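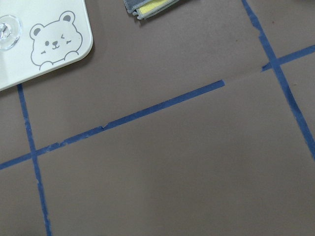
*Corner with the bear, the folded cloth nearby, a blue tape line running down from it.*

**Ticket:** Tape lines on the drinks table keep coming up
**From:** Omoregie practice room
**To:** Endeck room supplies
**Status:** open, updated below

Hello again, and thank you for being so quick about the sink last time! This one is smaller but it has been nagging at me since February, so I'm finally writing it up properly.

We cover the drinks table with the brown paper you send us and mark it into sections with blue tape, so everybody knows where the fruit goes, where the tools go and where to leave a bit of elbow room. It works beautifully for the first hour. Then we cut limes, someone wipes up, and the tape starts to curl at the ends. If you press it back down it holds for about 20 minutes and then up it comes again, usually bringing a little fuzz of brown paper with it.

What I've tried so far:

- Fresh roll of tape from the cupboard. No change.
- The Purside paper instead of your usual one. The tape stuck better, but the paper tore when I pulled the lines up at the end, so I've gone back.
- Rubbing each strip down hard with the back of a spoon. Some improvement in the middle, none at the ends.
- Moving the white bear thing (half of us call it a board and half call it a tray, and I've given up settling it) to a different corner, in case people were catching the tape when they reached for it. No change there either, though he does look cheerful wherever he goes.

I haven't tried leaving the tape overnight before using the table. We need the room cleared every evening, so I'd love to avoid that if there's another way.

The lime end is where I'd look first. We keep a slice ready in the little light blue cup, and somebody always squeezes one over the paper before remembering to reach for a cup at all.
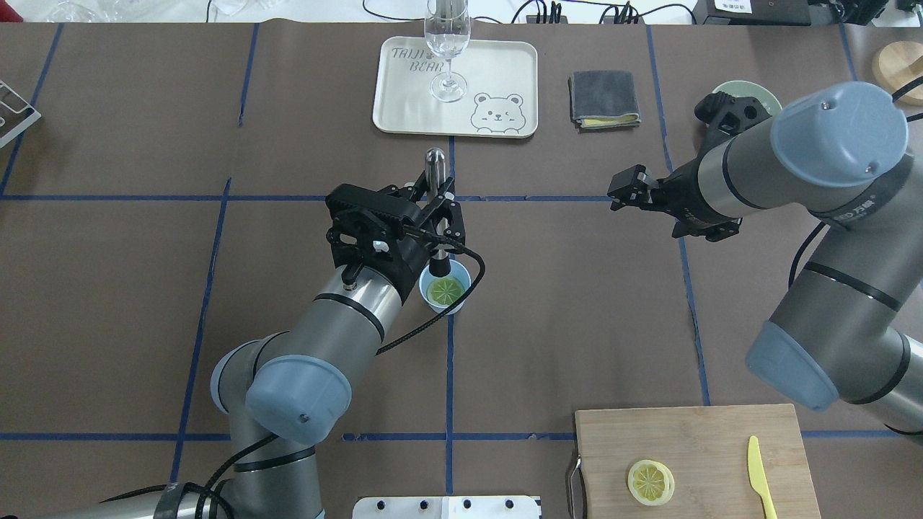 Endeck replied at 10:40 that juice is the likeliest trouble, and asked whether we wipe along the tape or across it, and how damp the cloth is when we do. They also wanted to know if the ends of the strips stop on the paper or carry on over the edge of the table, and suggested folding them under the tabletop if they don't already.

Well, you've caught me out. I wipe across, every time, and I suspect my cloth is far too damp. I grew up with a mother who thought a table wasn't clean unless it squeaked, and it's a hard habit to shake.

So, second round of testing, same paper and same tape:

1. Wiped along the lines with the cloth wrung right out. The long strips stayed flat all the way through a session.
2. Wiped across with the same cloth, just to be fair to the question. Ends up again before lunch.
3. Folded two of the long strips under the tabletop. Neither has budged, and I'm a little annoyed I didn't think of it.

That leaves the short pieces, which have nowhere to fold to, and the places where one strip goes over another.
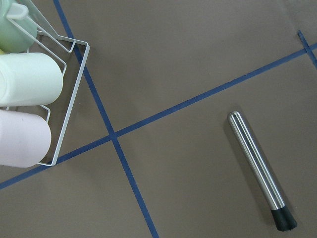 At those crossings I've started laying the longer strip last and pressing outward from the middle with my thumb, and so far so good. The wire rack with the pastel containers now gets lifted when we wipe, never slid, and I've asked everyone to set the muddler down clear of the lines.

Two things still open on my side, whenever you have a minute:

- Could we try one roll of the Leveo tape on the short pieces? Just the one, please, because the cupboard is full.
- Is there a wider paper than the 37-inch? A single sheet with plenty to tuck under would save me joining two, and the join is the other spot that likes to lift.

Please keep the ticket open until I've had 4 more sessions on it. I'll write again after that, and if the short strips are behaving by then you can close it with my thanks.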